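## 3. Running the practice chore in the simulator

Before you let the Posesus arm anywhere near your real kitchen, run it in Kirnthorpe first. I skipped this step once and lost a good mug.

1. Open Kirnthorpe and load the checkered floor.
2. Set the view to overhead.
3. Pick **Pick up small object** from the chore list and set the speed to 2. You can go up to 3 later, but please don't start there!
4. Press **Run** and keep a hand near the space bar, which stops everything.
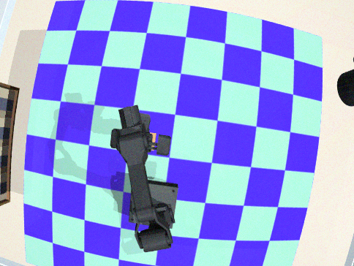 I left mine repeating this one chore over a weekend and got through 2,161 tries. The score at the end was 78 percent, and I was pretty pleased (my spouse asked if that meant it could do the dishes – no, it can't).

5. Save the run, then move on to Section 4 for the laundry test.

**Note:** A good score in here doesn't carry straight over to your house. Socks fold, spoons slide, and the simulator is kind about both.

**Caution:** Don't copy the grip settings to the real arm until you've done the Mkhize check in Section 5. They run too strong for glassware.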